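Speaker notes: Arranging artificial flowers in more than one vase
Illdale Home Crafts Evening, Jul 25, 2024

Slide 1. Title

Welcome people in. Say where the restrooms are. Mention that the handout is on the table by the door and that it has the stem lengths on it, so there is no need to write them down.

Tonight is for people who own artificial flowers already and don't like how they look at home. I am not going to talk anyone into buying more. Most of us have a drawer or a box of them.

Slide 2. What goes wrong

Ask for hands: who has one vase with everything in it? Wait. Most hands go up.

The usual problem is that all the stems are the same length. They come out of the package that way and people drop them straight in. The heads end up in a flat layer, and the vase looks like a brush. The second problem is too many colors at the same height. A red rose next to an orange rose next to a blue one can work very well, but they need to sit at different levels so the eye can separate them.

Third problem, dust. I will come to that at the end. Don't get pulled into it here, it always takes ten minutes.

Slide 3. Choosing the vase

Pass the two sample vases around at this point, not earlier. Ask people to hold them by the base.

Clear glass shows the stems. With real flowers that is fine. With artificial ones you see the wire ends and the plastic, and you have to trim them level or hide them. Dark glass hides most of it. Ribbed glass hides more again, and the ribs break up whatever does show through. If you only buy one vase for artificial flowers, make it a dark one with a narrow neck.

Weight matters too. Artificial stems are stiff and they lever against the rim. A light vase with tall stems will go over when a door slams. Put a layer of glass beads or clean gravel in the bottom. The tall Trindade vase I use at home takes 500 grams of gravel and hasn't moved since March.

If someone asks about floral foam: the dry kind, never the wet kind. Push the stems in once and leave them. Every time you pull one out the hole gets bigger.

Slide 4. Mixed roses in one group, carnations in another

Leave this one up while talking through the heights.

Roses are the heavy heads. Use single roses in different colors and stagger them. The white one goes highest, because pale heads look lighter and can be up top without the whole thing seeming to lean. The stronger colors go lower. Cream and orange can be close together, one just under the other. Blue goes to one side.

Carnations do a different job. They have a ruffled edge and no strong center, so a bunch of them in one color reads as a single soft shape. Keep them together. Peach in one group, pink in another. If you scatter carnations between roses they look like filler.
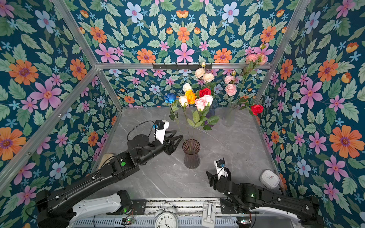

A voice from the Wilora group, when I gave this talk there, said that a patterned wallpaper behind flowers is a mistake and that she would always move them in front of a plain wall. Several people agreed with her. My answer was that it depends on the size of the print. A small print in the same colors as the flowers swallows them up. A large print on a dark ground, teal for example, gives the pale heads something to stand out from. White, cream and peach do well there. Green leaves are what you lose first, so don't count on foliage for your outline.

Allow time for discussion. People have strong views on wallpaper.

Slide 5. Working order

Do this one live. Apron on, cutters on the right, trash bag taped to the table.

Open out the stems first. Bend each leaf away from the stem and turn the head a little to one side. Straight out of the box they all face the ceiling.

Set the tallest stem. Hold it against the outside of the vase before cutting. Cut long. You can always take more off.

Add the next two heads lower than the first, on opposite sides. That is the first 3 stems done, and they set the shape for all the others.

Fill in from the back. Turn the vase as you go, unless it is going to stand against a wall, in which case leave the back thin and save the stems.

Wire cutters, please, and not kitchen scissors. The wire in the stem will ruin the blade. Mine are Grillimik and they have held up, but any side cutters from a hardware store will do.

Slide 6. Putting vases side by side

Two or three vases together look better if they overlap a little when seen from the front. Put the fullest one in the middle and pull it forward. A clear vase can go to one side and a bit back. Keep one color running through both, pink is easy.

Leave some of the surface bare in front. A gray marble-look top is good for this, it is quiet and doesn't compete.

Slide 7. Dust and storage

Hair dryer on the cool setting, outdoors if possible. Soft paintbrush for the rose centers. Don't wash anything with a paper-wrapped stem.

Store them lying down in a long box with tissue between the heads. Never standing, the heads bend at the neck. Label the box by color.

Slide 8. Questions

If there are none, start with the price question: my full set of stems cost 535 over several years, and most of that was roses. Carnations are cheap.

Handout reminder. Collect the sample vases before people put their coats on. The room has to be cleared and the tables folded before we leave, and the key goes back in the box by the side door.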